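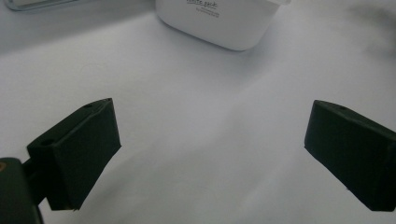

Unit 5: Clogs and Other Wooden Shoes

Last time we finished with boots, so now we get to one of my favorite parts of the course: shoes you can carve out of a tree!

First, some vocabulary. A whole-foot clog is cut from a single block and covers the foot completely, like the Dutch klomp. A wooden-soled clog has a leather upper nailed to a wooden base, and this is the kind worn in the mill towns of northern England. An overshoe, such as the patten, goes on over another shoe and lifts it out of the mud. Please keep these three apart in your written work, as older books mix them up all the time.

Which wood?
Willow and poplar are the usual choices for whole-foot clogs. Both are light, and both are easy to carve while the wood is still green. Alder and sycamore turn up a lot in English soles. The finished shoe is left to dry slowly, or it may split at the heel.

How a sole is shaped
English cloggers used a set of long knives hooked to a ring on the bench. One end stays put and the other end swings, so the maker has a huge amount of leverage (try it if you ever get the chance, it is wonderful to feel). The stock knife roughs out the block, the hollower scoops the bed for the foot, and the gripper cuts the narrow channel around the edge where the upper will sit.

Toe spring
A wooden sole doesn't bend, so the front curves up and the wearer rolls forward off it. Look for wear under the ball of the foot. It can tell you a lot about how a person walked!

Reading for next time
Diane Marchand's chapter on pattens, all of it, and the first half of Nga Phùng's notes on repair. Brittany Ross has the spare copies.

For discussion
Why did clogs last so long in wet workplaces such as dairies and dye houses? Jade MacPherson and Chaminda Gunawardena will start us off. Bring your sketch of a sole in profile, with the toe spring marked.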